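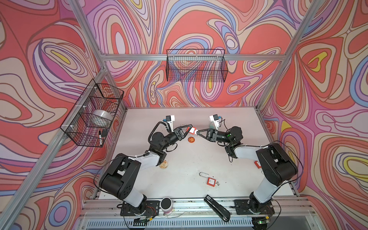 Will the Wanmont pear survey be finished by the end of the grant?

The fieldwork will be finished, the fruit identification will be mostly finished, and the printed guide will be late by one winter, for reasons given under "The guide" below.

Enter keyword Search All reports Go

Wanmont Old Pears: progress report to the Valentini Fund
Prepared by Morena Caputo for Fadwa Filali
August 17, 2026

Where we are

The grant agreement says we will find, tag and record 100 old pear trees in and around Wanmont, identify as many as possible, and take cuttings from the ones most likely to fall over. We have now recorded 38. I know how that looks beside the larger number. In my own defense, the first part of the grant period went to getting permission to walk into people's yards, and a pear tree with no leaves on it looks a lot like an apple tree that has given up.

The pace has changed since April, when everything bloomed and the trees gave themselves away. Pears flower before apples here, so for a short stretch you can drive any of the back roads and see a white tree standing behind every other barn. Busisiwe Nkosi drove and I wrote. We marked far more than we could visit, and we have been working through those marks ever since. Some turned out to be wild cherries. One was a bedsheet.

What counts as an old pear got argued over at length last fall and I would like the outcome on paper. We are using trunk girth at chest height, plus the memory of anyone living nearby, plus Rosario Pagano's opinion. When these disagree, Rosario's opinion wins. He has pruned most of the trees in question and is still annoyed with several of them.

Permissions

This took longer than anything else and will never show up in a chart. Most landowners were happy to let us in once they understood that a recorded tree is not a protected tree and that no one would be telling them what to do with it. A few had bad memories of the road-widening survey, which also began with a polite person and a clipboard.

We rewrote the permission letter in plain words after the first mailing got almost no replies. The original had been drafted by committee and contained the phrase "arboreal heritage asset." The new one says "your old pear tree" and asks whether we can come look at it. Replies picked up right away. I would suggest the Fund put the new letter in its shared folder for other grantees, and I would be glad to have the old one forgotten.

Dario Cocco has the largest group of trees on a single property and was the last big holdout. He has now agreed, on condition that we come after haying, close both gates, and do not speak to the goose. We have met all of these conditions so far except the one about the goose, who started it.

Identification

Our plan was to identify the varieties from ripe fruit, compared against the old nursery lists and whatever people call them locally. The local names are wonderful and almost no help. The same pear is a "butter" on one side of the creek and a "pig pear" on the other, and both sides are a little insulted to hear about it.

We have firm names for the common dessert pears. The hard ones are the perry and cooking types, small and gritty, ripe late or never, which were planted when people had time to stew things. Rosario believes a good number of these came over the ridge from Tritton as grafts traded between farms, and the shape of the trees supports him. The graft unions sit unusually high, at the height of a man's belt, and that was the habit in Tritton. I would put it no more strongly than that until we have fruit in hand.

For the stubborn cases we are sending leaf samples to the plant lab at Juvholm. The first batch went in after bloom. The lab was patient with us about the packaging (we had used sandwich bags, and the samples arrived as something close to soup), and the second batch traveled properly, in paper envelopes with drying beads. Results are due before the harvest rounds begin. If they come back with no match to any reference tree, that is either very exciting or it means a seedling, and I am told it usually means a seedling.

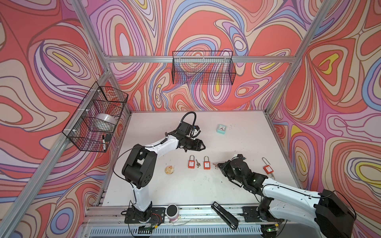
Swirl-patterned walls and black wire-mesh baskets over a white tabletop.

Cuttings and grafting

We took cuttings in late winter from the trees in the worst shape. This was cold work and mostly done from the top of Rosario's orchard ladder, an object I have come to respect and would not climb again for money. The cuttings went onto seedling rootstock in the nursery bed behind the grange hall.

Take has been uneven. The young wood from the healthier trees did well. The wood from the really old ones, which were of course the whole point, did less well, because a tree that has spent its recent years dying does not put out much fresh growth. Next winter we will do it in a different order: light pruning on the oldest trees this season to push out new shoots, then cuttings the winter after. Rosario suggested this in the first place. I have apologized to him in person and am now doing so in a report.

We lost 2 grafts to deer after the fence was left unhooked. The hook has been replaced by a latch. A note about the latch hangs on the fence in my handwriting and its tone is, I am told, noticeable.

We had planned to hand young trees back to the original landowners as soon as they could be moved. I would like to hold them one more growing season. Small pears sulk when transplanted, and several of the people waiting for one have told me exactly where it is going to go, in full shade, next to the propane tank.

The records

Busisiwe has built the tree database and it is much better than what we promised you. Each tree has a tag number, a location good enough to find it in snow, the girth, the condition, the names people use for it, and a field for stories. We added the stories field late and it has become the part everyone reads. It holds an account of a wedding under the tree by the old creamery, a dispute over a fence line that seems to have outlived both parties, and a long entry about a mule.

The location data will be shared with the public only to the nearest crossroads. Landowners asked for this and I agree with them. Anyone who wants to stand under a specific tree can ask us, and we will ask the owner.

There is one problem with the early records. The first trees we measured were done with a tape that had lost its metal end, and so every girth was off by the missing piece. Busisiwe noticed when the same tree had apparently put on weight overnight. We have gone back and measured all of those again. The corrected figures are in, and the tape has been cut up for tree ties.

The guide

The printed guide will be late. I would rather say so now than have you hear it from the printer. We had meant to go to press this fall with a full set of fruit descriptions, but a frost at the tail end of bloom took most of the crop in the lower valley, and a pear guide without pears would be thin even by the standards of local publishing. Trees on the slope kept their fruit. The ones along the creek, where the strangest varieties are, set next to nothing.

What we propose is to describe the slope fruit this harvest, finish the text over the winter for every tree we can name, and hold the creek pages until we have seen one decent crop. That moves the guide past the end of the grant by a season. It costs the Fund nothing further. The printer has agreed to keep the quoted price, though he asked me to mention that he is doing it as a favor.

Money

Spending is close to plan. Travel is over because the back roads are long and Busisiwe's truck is thirsty. Lab costs are under, and will stay under until the second batch is billed. We spent less on tags than expected after switching to plain aluminum ones, stamped by hand. There is a small line for "refreshments," and it covers coffee at the permission evenings and one replacement pie dish. The full ledger follows under separate cover.

We are asking for one change: to move what is left in the publicity line over to travel. The publicity line was meant for posters. People in Wanmont already know about the project, in part because of the goose.

What could go wrong

Fire blight has been seen in a commercial orchard past Tritton. We now wipe our pruning tools with alcohol between trees, every time, and it makes a slow job slower. If blight gets into the valley, the nursery bed will matter much more than it does at present, and I would want to come back to you about a second bed in a different place.

The other risk is Rosario, who is the only person who can tell certain of these pears apart by bark. He has agreed to be recorded while walking the rows. The first session went well apart from the wind. He dislikes repeating himself, so we are buying a better microphone.

Before the next report

We have around 3 weeks of harvest rounds ahead once the early fruit colors up on the slope, followed by the late cooking pears, which hang on until it is unpleasant to be outside. The remaining marked trees will be visited on the same trips where we can manage it. I expect to reach the full count before leaf fall if the weather holds and Dario's gates stay open.

Fadwa, you asked whether you could come out and see some of the trees. Please do. Come for the late pears, bring boots, and do not accept one to eat off the tree, however kindly it is offered. They are meant to be stewed. The offer is a local joke and has been going on for a long time – I fell for it myself.

Morena Caputo
Wanmont Old Pears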